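January 14, 2018

The kitchen ceiling, continued

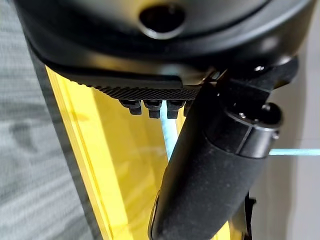
Little black rubber nubs in a row, with the diamond-knurled pad above them.

Well, I said I would write more in this diary over the winter and I have been terrible at it, so tonight I've made a pot of tea and put my feet up on the heater and I mean to get it all down before I forget which day was which.

The stain over the kitchen window is back. I painted over it in August with two coats of the good stain-blocking stuff and felt very pleased with myself, and there it was again at breakfast on the first mild morning after the cold snap, same shape, same colour of weak tea, only bigger. I stood under it in my dressing gown with a tea towel for a good while, as if that would help. Then I went out the back door and had a proper look up, and of course the whole north eave was one long lump of ice, with icicles hanging off the eavestrough as thick as my arm. Very pretty! My neighbour across the lane had been admiring them all week, she told me, and I hadn't the heart to explain.

So I rang Fagerlund, who did the flashing on the chimney the year we moved to Trestotance and were so kind about the mess with the old bricks. They couldn't come for three days, which I thought was fair enough with everyone's roof in the same state, and the young woman on the phone told me not to go up there with a hatchet. I had been thinking about the hatchet. She must hear it a lot. She said to pull the snow back from the edge with a roof rake if I could do it standing on the ground, and to go up in the attic with a flashlight and see how much insulation there was over the kitchen.

The roof rake was a whole outing. The hardware store was sold out, and the lumber yard had one left, a Skindus, with a handle in sections that click together and a blade like a big dustpan. I did the back of the house before lunch and the side over the porch after, and I was soaked to the elbows, because nearly everything that comes down goes straight up your sleeves. My shoulders are still letting me know. But it did feel good to see the shingles again, a nice dark strip all along the edge.

The attic was worse than I expected. I hadn't been up since we put the Christmas boxes away the year before last, and then only as far as the hatch. Over the bedrooms it's quite deep and fluffy, but over the kitchen, where the old stovepipe must have come through, somebody had shoved it all aside and never put it back. I held the tape down in it and got 7 centimetres. There was frost on the nail tips, a whole sparkling field of them, and you could feel the warm air coming up around the fan duct like breath. I'm afraid I said a word.

The Fagerlund fellows came on the Thursday-before-last sort of schedule, meaning late, but they were lovely once they got here. They steamed a couple of channels through the ice so the water could get away, and they didn't charge for the second one. The older one came up the ladder with me and agreed about the insulation. He says to seal the gaps first with Stavex, the grey kind in the caulking gun, and only then blow in the cellulose, and he reckons roughly 40 centimetres would be right for our winters. He also found the soffit vents stuffed solid on that side, so the poor roof hasn't been able to breathe for years.

The quote is for 28 bags and a day's work. I've said yes to it, and then lay awake doing sums, and then decided the kitchen floor can wait another year. I never minded that lino anyway.

I've left the ceiling alone for now, apart from a bucket on the counter beside the toaster. It has been dry since yesterday noon. I want to paint it again so badly, but I've promised myself to leave the can in the basement until spring.

More snow forecast overnight. The rake is on the back porch with my wet mitts hung over the handle, and I must remember to buy a second pair.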